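读书会的会徽用盾形还是圆形，想听听意见
版块：平面与印刷 > 求助
2022年2月

楼主 纸边
我们读书会叫 Briltulmont，一直没有正式的会徽，海报上就打一行字。今年要印一批帆布袋和书签，想顺便把会徽定下来。目前有两个方向，一个盾形，一个圆形，中间都放字母B和一本翻开的书。会里投过一次票，票数一样，等于没投。
要求不高：单色能印，缩小了能认出来，以后做印章也能用。 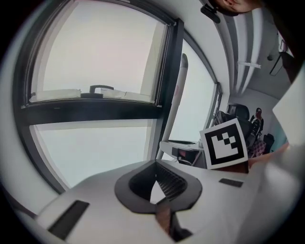

盾形这版的难点在外框。原稿框线很细，放在海报上好看，缩到书签上就断。后来我把框线加粗，粗到图里那圈哑光黑边的程度，上面两边是圆的，往下收成一个尖，轮廓一下子清楚了，白底上尤其明显。问题是框一粗，里面地方就小，书的页线只能删掉几根。圆形那版没有这个毛病，可是看着像邮戳。

2楼 Kianoush Ebrahimi
先问一句，最小用到多大？很多人在屏幕上看着满意，印出来糊成一团。书签上如果只有15毫米高，书页那几根线都不要留，留一个书的剪影就够。

3楼 楼主 纸边
最小是书签，19毫米高。印章还没定尺寸。

4楼 半开纸
我投圆形。盾形用的人太多了，学校、球队、保安公司都是盾。读书会挂个盾，别人以为你们要打比赛。圆形像邮戳也没什么不好，书和邮戳本来就搭。

5楼 灰度七十
不同意楼上。用的人多说明好认。圆形最大的麻烦是沿着边排字，外文字母还行，中文转一圈，下面的字要么倒着，要么另起方向，很难排匀。楼主会名是外文的，可以试试，但是如果以后要加“读书会”三个字就麻烦了。
另外尖底有个好处，印歪了能看出来，返工的时候跟厂里好讲。

6楼 半开纸
谁规定要沿边排字？字放徽外面，横着一行，两种形状都能用。我以前给一个叫 Dronness 的合唱团做过，徽和团名分开出两个文件，横版竖版都有，用了这些年没改过。

7楼 灰度七十
分开放我没意见。可是印章上没有外面，字总得进去。

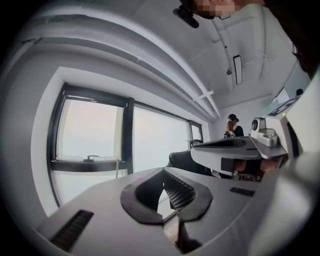 Kianoush Ebrahimi 在8楼接着说，印章可以单独画一版，用不着和袋子上的完全一样，外形统一、里面内容增减，很多机构都这么处理。他建议楼主做三个档：大号有书页线，中号只留书的剪影，小号只留字母。先把小号画好，再往上加东西，比从大号往下删省事。

9楼 楼主 纸边
这个办法好，我之前一直是从大往小删，删得心疼。今晚先画小号。
颜色也想问一下。会里有人想要红色，有人想要墨绿。袋子是本白色，书签是米色卡纸。

10楼 半开纸
红的。本白底上墨绿离远了和黑色分不开，那还不如直接用黑。

11楼 灰度七十
墨绿耐看，红色印在米色纸上容易偏橙。真要用红，选深一点的，打样拿到日光下看。台灯下面什么红都好看。

12楼 楼主 纸边
报价也贴一下，给后来的人参考。Oksanen 印社那边帆布袋100个起印，单色，另收一次制版费。书签是Datier报的，不收版费，25张一包，打样要等几天。两家都要矢量文件，字体转曲。

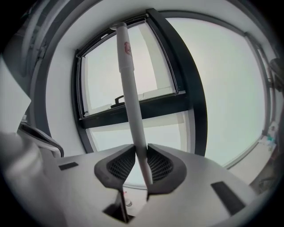
13楼 小满
红色圆形的徽，印得很小的时候，里面的字母用实心还是镂空？

14楼 灰度七十
用镂空，底色铺满，字母露出承印物的颜色，笔画要比平时粗一档。油墨会往里扩，细的地方容易堵上。B中间那两个孔尤其要画大。

15楼 半开纸
补一句，镂空的前提是底色干净。米色卡纸如果带纤维纹，小号还是实心字稳妥，打样的时候两种都放上去比一比，多不了几个钱。

16楼 灰度七十
带纹的纸我也同意用实心。

17楼 楼主 纸边
小号画了两稿，盾和圆都只放一个B。缩到19毫米打在普通纸上，盾形的尖底有点抢，B显得偏上，往下挪了一点才顺眼。圆形放正中就行。
我现在反而偏向圆形了，会里支持盾形的那几位还得再说服。颜色先按深红和墨绿各打一张样。

18楼 Kianoush Ebrahimi
B的右边重，放圆里也别按尺子居中，往左挪一点点再看。打样出来发上来。

19楼 楼主 纸边
好，挪了再发。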